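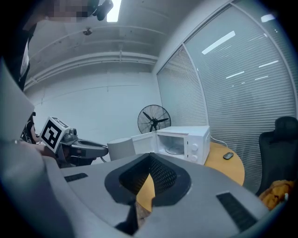 Does a signed access agreement mean the ships can use the port when it matters?

Only if the government of the day agrees to it on the morning somebody asks. The paper gets you a conversation and a phone number, and the rest is politics.

(Leave that up for a moment, then start.)

Thank the Grerunton Forum and Salma Zaki for the invitation. Mention that she asked for "something hopeful on access in the Pacific" and that I said I would try. Keep it short, they have been sitting since lunch.

Opening point. Every few years a visiting and access agreement gets signed, and the coverage goes the same way. There's a handshake, a map with a new dot, then a line about a "game changer." I have been reading these agreements for a long time and I am still waiting for the game to change. Ask who in the room has read one all the way through. Don't make them feel bad about it.

The case I want to spend time on is Mahawong. Small harbor, friendly government, agreement signed in October after a long negotiation. The text runs to 106 pages with annexes. Most of it covers customs, vehicle plates, who pays for a damaged fence, and which court hears what. All of that is real work and I don't mock it. The part on use of the port in a crisis is 3 paragraphs, and the verb that carries the load is "consult."

Slow down on "consult." Read the sentence aloud. Then say what it leaves out: who calls whom, how long the answer may take, and what the ships do while they wait.

Possible objection here: vague language is how you get a signature at all. True. I accept that. My complaint is with the people who come home and brief it as if the vague part were firm. A planner two floors down then draws an arrow through Mahawong, and by the next review the arrow has become an assumption.

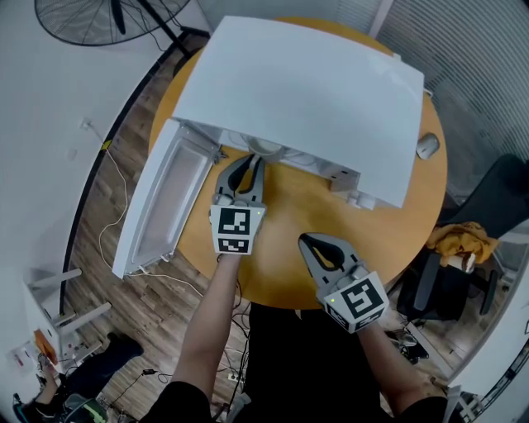
So what would firm look like? Start with fuel. The storage upgrade was sold as proof of commitment, and it may be. But the pier takes one large ship at a time, the road behind it floods, and the power line was built for a fishing town. Shobha Achari's paper is the best thing written on this – get the title right, it's "Who Holds the Keys at Mahawong." She went through the harbor logs instead of the press releases. Her finding is that visits bunch up before elections and thin out after them. I'd want to see that tested somewhere else before building a theory on it, but it should make us nervous.

Then Exercise Ornis. 500 personnel, 10 days, declared a success on the Friday it ended. Declared by the people who ran it. The scenario was storm relief, with the host's consent written into the script from the first hour. Storm relief is worth practicing. It tells us very little about what the cabinet would do with a neighbor on the phone threatening to stop buying its fish.

If time is short, skip Zoleck. If not: Zoleck is the counterexample people bring up. The government there said yes quickly, once, under pressure. Fine. It had just won an election by a wide margin and the opposition leader was out of the country. I would not plan around getting those conditions again.

Pause for water.

What I would ask for, and it is modest. Write down in the plan which ports depend on a decision that has not been made yet. Give each one a fallback that someone has costed. Stop counting agreements as a measure of progress, or at least count the ones where both sides have practiced the awkward phone call. Talk to the opposition parties too, in the open, because they will be the government one day and they remember who ignored them.

Likely questions. Someone will say that I am telling allies they can't be trusted. Answer: I'm saying they are sovereign, and we say so in every speech – we might as well plan that way. Someone will ask about the rival offer on the airfield. I have not seen the text and neither have most of the people writing about it. Say that and move on.

On Achari's numbers, send them to her. She is at the back table and has agreed to take questions after 4.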